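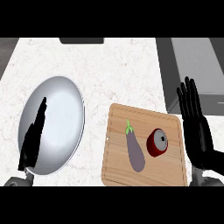
Riis two-handed kitchen kit (Cevon supply): pre-purchase inspection checklist with comments

Last updated: October

Filled in for the Belholm site. Marks used: OK, QUERY, FAIL, NOT SHOWN. Where the supplier told us something and we had no means of checking it, the mark is QUERY, however nicely it was said. The quote from Cevon is 2,049 for the kit and 1,173 a year for the service plan.

1. What we were given to inspect

1.1 Working unit on site. FAIL. We had a simulator licence and a brochure. Everything marked OK in section 2 is OK in a simulated kitchen and should be read that way by whoever signs the order.

1.2 Written list of parts. OK. Matches the quote, apart from the wall bracket, which is on the quote and missing from the list.

1.3 Manual in plain English. QUERY. Draft only. The chapter on cleaning is a heading with nothing under it.

2. Counter layout in the simulator

2.1 Both hands can be placed over the work area. OK. Left hand over the frying pan, right hand open by the edge of the chopping board.

2.2 Clear strip between pan and board. OK on screen. Our own counter at Belholm is narrower, and Cevon has not said what the smallest workable gap is. Asked twice.

2.3 Items on the board typical of our work. QUERY. An aubergine and a red can. The aubergine is fair enough. A can lying on its side is a reasonable test of grip, but we would never leave one on a chopping board next to food, and I'd like to see the same thing done with a tub, a bag of flour or a wet lettuce.

2.4 Surface condition. QUERY. White marble-look counter, bright and even light, hardly a shadow on it. Ask for a run with poor light and a dirty worktop. Ours has a strip light that flickers and a window that throws glare across the pans until 11 a.m.

2.5 People in the work area. NOT SHOWN. Our kitchen has two people passing behind each other all morning.

3. Hands and wrists

3.1 Pinch points marked or covered. QUERY. The wrists are modelled as bare grey joints and housings with the black hands on the end. If the real ones look like that, I want guards or a label at the very least. The brochure says "designed with safety in mind" and leaves it there.

3.2 Food-safe material on the hands. QUERY. No certificate supplied. "Suitable for kitchens" is a sales phrase.

3.3 Heat limit for the fingers. FAIL. The brochure gives 100 degrees. A frying pan gets a good deal hotter than that, and the pan is half the sales pitch.

3.4 Hands removable for washing. QUERY. Yes according to the brochure, with a tool. The tool is not on the parts list.

3.5 Behaviour when power is lost while holding something. NOT SHOWN. The simulator has no setting for it. This one matters more to me than the rest of the section put together.

4. Stopping

4.1 Emergency stop within reach of the user. NOT SHOWN. There is a stop button in the simulator menu -- a menu is no use to somebody with oily hands.

4.2 Stops on contact with a person. QUERY. Claimed. No test report.

4.3 Safe restart after a stop. QUERY. In the simulator everything goes back to its starting place. A real aubergine will be on the floor.

5. Service plan

5.1 Call-out time stated. FAIL. "Prompt" is the word in the contract.

5.2 Weekend cover. FAIL. None. Saturday is our busiest day and the day I would expect it to break.

5.3 Spare hands held in this country. QUERY. Cevon says the Reltstead depot has them. Reltstead did not answer the phone.

5.4 Price fixed beyond the first year. FAIL. Not mentioned anywhere.

Result: do not order on present evidence. The layout tool is decent and I would happily use it to plan the counter, but Cevon wants the service plan paid up front and we haven't yet seen the thing pick anything up in a real kitchen.

Before a second inspection, Cevon to supply:
-- a working unit at Belholm for a full morning
-- the contact-stop test report
-- the food-safe certificate for the hands
-- a corrected parts list, with bracket and tool

2 comments | 0 shares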